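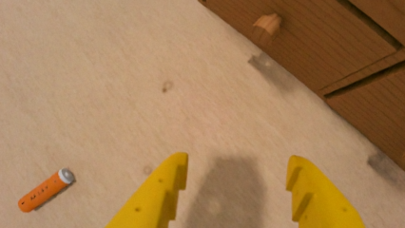 ## Monday, Curitz: reach fault, second day

Run 151 failed the same way as Friday's. The yellow arm stops with the fingers open and the battery well off to the left of the left finger. The planner then reports "at pregrasp" and waits. No error is raised and the episode counts down to the 3,000-step limit.

Checked first:

- Joint limits. None close to their stops in the log.
- Target pose. Matches the scene file to within 4 mm, inside tolerance.
- Gripper command. Open requested, open reported.

So the arm goes where it is told and is told the wrong place. Friederike suspected the hand-eye transform on Friday and I now agree with her. The Halldale export writes the wrist camera offset in the flange frame, and our loader reads it in the tool frame. At the home pose the two agree closely enough that the startup check passes. With the wrist rotated the error goes sideways, and it grows with the rotation.

Joscha wanted to add a correction in the planner. I said no. Anything else that reads the transform would still be wrong, including the collision checker, and that worries me more than a missed battery.

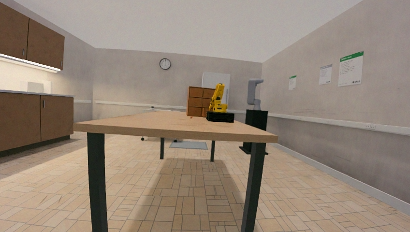 The gray arm on its pedestal uses the same loader. Its clearance to the yellow one has therefore been computed with a bad wrist frame since the April merge. I reran the two closest-approach cases with the transform fixed by hand. One is fine. The other drops below the minimum separation and should have been rejected. It was logged as a pass.

Marked all dual-arm results since the merge as unverified and wrote to Romain, who was going to take them to Nolte for the hardware trial. He has not answered. Trial should not go ahead on those numbers.

Left to do: fix the loader, repeat the startup check at a rotated pose, make a timeout at pregrasp raise a fault. Roswitha has the loader change for review.

Stopped at 6:40. Run 152 not started.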